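Mestach Shared Kitchen
Call for participants: Cooking Circle, fall round

We're looking for people who like to eat well, want to cook more, and would enjoy doing it in company! The Cooking Circle meets on weekday evenings in the Mestach kitchen in Riduvstead. You don't need any training. If you can peel an onion you're ready, and if you can't, somebody at the next counter will be glad to show you.

What happens in an evening

We start at 6 with a short talk over tea, then split up into pairs and cook. Each evening has one theme - dumplings, beans, things to do with a whole cabbage - and the pairs pick their own recipe from the folder or bring one from home. Last season a pair made their grandmothers' two versions of the same noodle soup side by side, and we're still arguing over which was better (it was the one with dill). We eat together at the long table and then everyone washes up.

The kitchen has ovens, good knives, big pots and racks for keeping flat things upright. Please bring an apron and a container for leftovers.

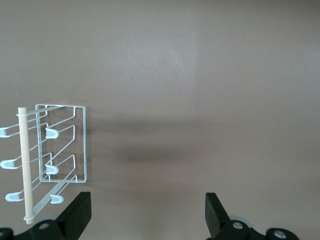

Who can take part

Anyone over 16. We have room for 40 people across the season, and we'd love a real mix of ages and home kitchens. Families are welcome to sign up together. The entrance and one of the counters are suitable for wheelchairs. Tell us about allergies when you write, and we'll plan the themes around them as well as we can.

What we ask of you

Come to at least 3 evenings, so that you get to know the others. Groceries are shared, and you pay your part on the night. We also need two people to help with the shopping at the Vumberg market on Saturday mornings. Shoppers eat free and get first pick of the vegetables, and it's a lovely way to start a weekend.

How to sign up

Write a few lines to Leonie Stüber at the kitchen office, or drop a note in the box by the Hollmann Street door. Tell us your name, which evenings suit you, and one dish you've always wanted to learn. We read every one of those and build the program from them!

Sign-up closes Sunday, August 25, 2019.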